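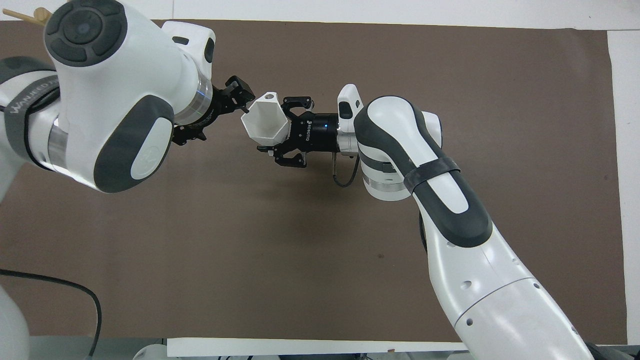 Course Handout: Reviewing a Two-Arm Workcell
Instructor: Bogdan Tomaszewski

The unit considered in this session is the Nolitz bench package, offered by Predetti as a complete service — installation, operator training and two support visits. Students will assess the offer as a buyer would. Read the quotation first and note which items are priced separately.

Handing a part from one gripper to the other is the task set for review. Each group should record how the part is presented and how much room the receiving fingers have.

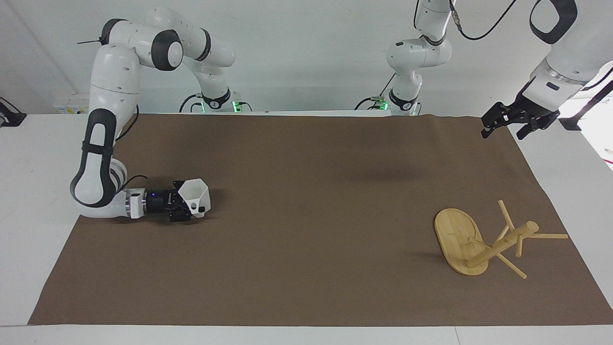 Section 2: Reach and Layout

Both arms are based at the rear of the table, which leaves the front edge open to the operator. A faceted part with a small round hole is held low over the mat. Compare this layout with the Pietrzak offer distributed in February. Written reviews are limited to two pages.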